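Stomitz Opens Its Emwood Workroom to the Neighbors

EMWOOD, 16 May 2026 — Stomitz, the small company that collects the hand movements robots learn from, opened its Emwood workroom to visitors for the first time this spring, and the guests kept coming well past closing time. The company had set out chairs for 20. By the end of the afternoon the guest book held 50 names, a good many of them from Zatthorpe, and the coffee had been made all over again more than once.

Visitors were welcome to wander between the tables while the team went on with an ordinary working session. At Stomitz that means people picking up everyday things with a pair of hand-held grippers, one in each hand, moving them from place to place and then doing it over again. The printed square markers on the grippers let the software work out where each tool is in the room, and the recordings are later used to teach robot arms the same motions.
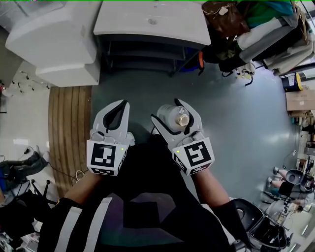
"We wanted folks to see how plain the work really is," said Mohcine Bennani, who runs the workroom and gave most of the tours himself. "People come in expecting something out of the movies, and what we have is a person and a bottle and a great deal of patience. My own mother asked me when the robot was coming out. I told her she was looking at the part that comes before the robot, and she was very polite about it."

Bottles got a lot of attention from the guests, and they make a good test for anyone new to the job. Clear plastic and clear glass are hard for a camera to pick out, and a round side likes to roll away from a finger that closes a little too soon. Guests who wanted a turn were shown how to hold the grippers with their elbows loose and close the fingers slowly. Several went back to the end of the line for another try, and one gentleman from Zatthorpe went back twice — he says he will be back for the next one too.
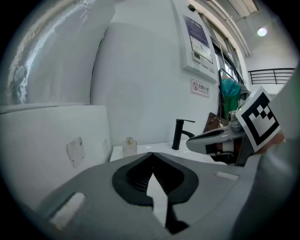 Photo: Stomitz

The company moved into the Emwood space in March and has recorded 1674 sessions there so far. Much of that work is for Ledesma, its project on kitchen and tabletop chores, which has 2 more rounds of recording to go before the summer break.

Stomitz would like to thank everyone who came, asked questions, brought cookies and put up with the narrow stairs. A second open afternoon is being planned for the fall, and school groups are welcome to write ahead and ask for a visit of their own. Requests can be left at the Emwood front desk or sent through the contact form on the Stomitz website.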